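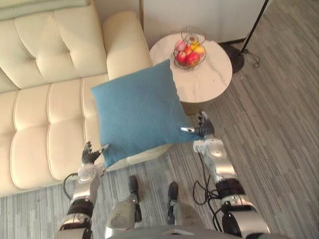 Fig. 1. Blue cushion and cream tufted sofa.

4.2 Cleaning and conditioning leather seating

Applies to Miltudard Leather Care Set 49. Revised 27/10/2023.

CAUTION: Do not use on suede, nubuck or fabric trim. Test on a hidden area and let it dry fully before going on.

1. Remove cushions, throws and covers.
2. Vacuum the seat and back with the soft brush head. Follow the seams.
3. Shake the cleaner. Put a small amount on the sponge, never directly on the leather.

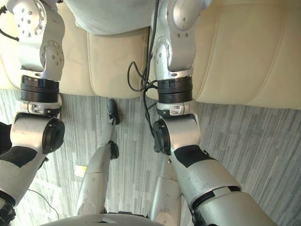
4. Work one panel at a time, from seam to seam, with light pressure.
5. Wipe off the foam with a damp white cloth. Rinse the cloth often.
6. Let the leather dry at room temperature. Do not use a hair dryer or heater.

NOTE: The 1000 ml refill is ready to use. The 3000 ml Deddale trade pack is a concentrate and must be diluted as shown on its label.

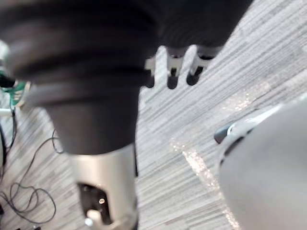 Reader comment: We left the cleaner to soak on an armrest and it dried with a ring. Wiping the whole panel again, up to the seam, took it out. Please add this to the steps.

7. If a ring appears, repeat steps 3 to 6 over the full panel.
8. Apply conditioner with the second sponge in a thin, even coat. Keep it out of button points and stitch holes.
9. Wait 2 hours, then buff with a dry cloth. 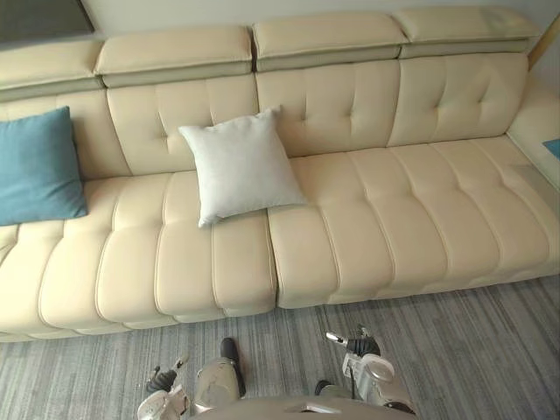
A customer in Betholm asks whether the conditioner can go on before a move into storage. It can, provided the coat has been buffed and the cover is breathable. Do not wrap in plastic film.

Replacement sponges: Benítez Supply, Betholm. Orders are not shipped in August.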